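共用スタジオ棟 10月定期安全点検表(コメント付き)
点検者:レフィルウェ・ステイン
対象:ルンベリ館 1階および中2階
判定:○ 良/△ 要観察/× 要是正

1. 避難経路
正面出口の開閉 ○
裏口の開閉 △
コメント:開くことは開く。肩を使えば、の話。前回も同じことを書いたので、今回は文面をそのまま写した。蝶番の調整を依頼のこと。
通路幅 ×
コメント:裏口手前に折りたたみ椅子が積まれ、残り幅は40センチ。細身の人から順に避難する計画であれば問題ない。椅子は倉庫Bへ。倉庫Bに空きがないという反論は、先月も聞いた。

2. 消火設備
消火器(1階)5本 ○
消火器(中2階)△
コメント:設置場所は正しいが、コート掛けとして活用されている。持ち主は今月中に外套を引き取ってください。緑のマフラーも。
標識 ○
コメント:色あせた標識が新品になった。今回いちばん嬉しかった項目。

3. 電気
分電盤118番 扉の施錠 ○
分電盤118番 前面の空き ×
コメント:ウルコン社の段ボール箱が三つ。中身は全部、緩衝材。緩衝材を守るために停電時の復旧を遅らせる理由が見つからない。
延長コードの多重接続 ×
コメント:給湯室。コードの先にコード、その先に電気ケトル。ケトルは壁から直接とること。壁のコンセントを使っているのは、抜いても誰も困らない卓上加湿器である。
コードの被覆 ○

4. 机・作業台
ぐらつき △
コメント:中2階の奥の机、脚の下に名刺が五枚はさんである。アジャスターを回せば済む。名刺は返却した。
角の保護材 △
コメント:剥がれ二か所。膝の高さなので、場所は皆さんの膝がご存じのはず。
天板の耐荷重表示 ×
コメント:表示は「200kg」だが、シールが貼られているのは天板ではなく隣の屑かごだった。貼り直しを。
天板の光沢 △
コメント:つやのある天板は照明が映り込み、紙の端や透明な定規を見落としやすい。カッター作業は必ずマットの上で。色についての苦情は点検の対象外なので、総務のアブデル・ラフマン氏まで。

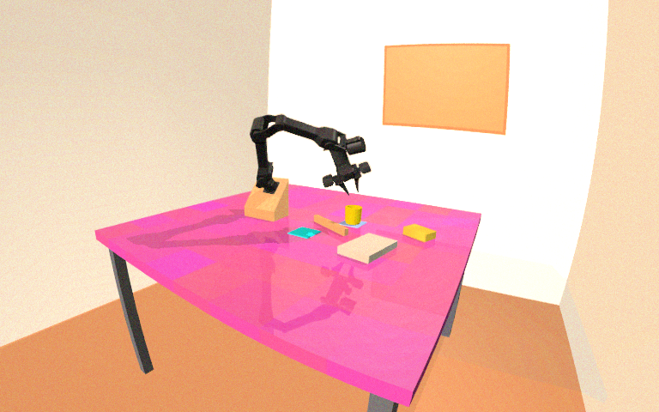 図1 つやのあるピンクの天板(CG)

机を新調する場合は、色見本より先に脚の固定方法を確認してほしい。前回の購入では色の検討に二週間、脚の検討に昼休み一回が費やされた。名刺五枚はその結果と思われる。

5. 床・階段
床面の段差 ○
階段の滑り止め ×
コメント:上から三段目が浮いている。応急のテープは貼ったが、テープは修理ではない。フラセル社に見積りを依頼済み。返事が来るまでは手すり側を歩くこと。
手すり ○
玄関マット △
コメント:四隅のうち一つが反り返っている。裏返したところ、別の一つが反った。交換を希望。

6. 救急箱
絆創膏 ○
冷却剤 △
コメント:冷凍庫にあるが、アイスの下。発掘に手間取った。
使用記録 △
コメント:最後の記入は「指、ちょっと」。日付、氏名、経緯も書いてください。指の回復は祈っています。

是正の期限
通路の椅子と分電盤前の箱は本日中。延長コードも本日中。階段は業者の回答次第。その他は次回点検まで。完了した項目は担当者名を添えて、給湯室横の掲示板に貼った写しに記入のこと。丸だけつけて名前のないものは、未完了として扱います。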